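Ekinci Community Help
Workshops and Small Production > Equipment and budgets

Planning a gripper cell for soft garments: what should go in the budget besides the arm?
Posted by Şengül Akgül in April
163 views

Hello everyone. I work for a small company which receives returned clothes from two web shops, sorts them and sends them back to stock. Most of it is sports clothing: fleece tops, jerseys, training pants. Now the sorting and the first fold are done by hand, and my manager asked me to prepare a plan for one automatic station.

We have already a quote for the arm, so please do not suggest arms. My problem is everything else. I have 4,000 dollars left for fingers, table, frame, camera, cables and whatever I forget. The seller from Ditorari says this is comfortable. A second seller, from Zandum, told me on the phone that it is not enough even for the gripper and he would not send a written offer before we increase it. I don't know which of them to believe.

What I need the station to do: take one garment which lies crumpled on the table, lift it, and put it down more or less flat so that a person can finish the fold. It does not have to be fast. Our sorting shift has 28 garments per hour at one table and I would be satisfied with less than this from the machine in the first months.

My open points are these:
Hard table or padded table with cloth on it?
Two simple fingers, or something with needles or suction?
Should the camera be on the wrist, above the table, or both?
How much must I keep back for spare parts?

Thank you in advance, and excuse my long message.

Volkan Yaman
Go with suction. It is cheaper.

Cengiz Kırmızıgül
I must disagree with Volkan, at least for fleece. Air goes through the material, and then you pay for a stronger pump, and then for the noise cover of the pump. We bought such a pump and it is now on the shelf. For thin packed items suction is good, but this was not what you asked.

I am responsible for the purchase of equipment at Vevatby, where we handle sports clothing too, so I will try to go through your points in the order of money.

Fingers. Two plain fingers are enough for a first station. What matters is the opening and the shape of the tips. With a crumpled garment you do not take "the shirt", you take one fold of the shirt, so the jaws must come down open on both sides of a fold and close on it. Ask each seller to state the maximum opening in writing, and also whether the tips can be changed without changing the whole finger. In one offer the tips and the fingers were one part, and each worn tip meant to buy the complete pair.

Table. Take the padded one with woven cloth. On a hard surface the fingertips must stop very exactly or they hit the table, and this exactness costs you in sensors and in setup days. A soft surface forgives a small error in height. Choose a plain pale color, without pattern. Our garments have strong colors and big printed letters, and on pale gray cloth the edge of a red top is simple to separate. White trim or a white lining is the more difficult part, so test this before you order the cloth by the roll.
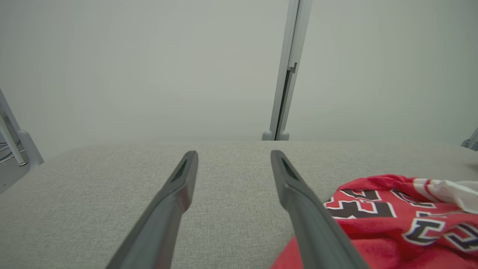 İlker Oral asks under this whether the padded top will not become a cost by itself, because cloth gets dirty and stretched, and in his experience the cleaning of covers is never in the plan.

It is a fair remark. Yes, put it in the plan. Order 2 covers for each table from the beginning, so that one can be in the wash, and fix them with hook tape, not with staples. The covers are a small sum compared with the fingers.

Camera. If you can pay for only one, I would put it on the wrist. It comes near to the fold just when you need it. The disadvantage is that the fingers always hide a part of the garment, so for deciding where to go first, a camera from above is better. Reserve the money for the second one and buy it after a month of trials.

Frame. Aluminum profile with a groove, standing behind the table. Please do not save here by welding something, you will move the brackets many times. Count also the end caps, the feet and the cable holders. In our offer they were all "accessories by request", and the invoice was a surprise.

Spare parts. I keep back one fifth of the sum. For you this would be 800 dollars, and it should be mostly tips and one complete wrist cable.

As for the two sellers: your sum can work if the camera is a simple one and you build the frame yourselves. It is not comfortable. Ask Ditorari to list what is not included.

Hüsnü Karabulut
I agree with most of what Cengiz wrote. Two additions.

Before signing, send each seller a box of your own garments, the worst ones, and ask for a trial on these. Sellers like to show a towel. A towel has no sleeves, no hood and no stiff print. The print is important for the grip also: where the letters are thick, the material does not fold sharply and the fingers can slide away from it.

The other is working hours. In your message there is no line for the person who will teach and adjust the station. With us this was nearly half of the real cost in the first season, and my director still thinks it was my mistake in the calculation.

Şengül Akgül
Thank you, Cengiz and Hüsnü. I have written to both sellers about the opening of the jaws and the tips. Ditorari answered already that tips are separate, but the price for them is "on request". I will prepare the box with hooded tops.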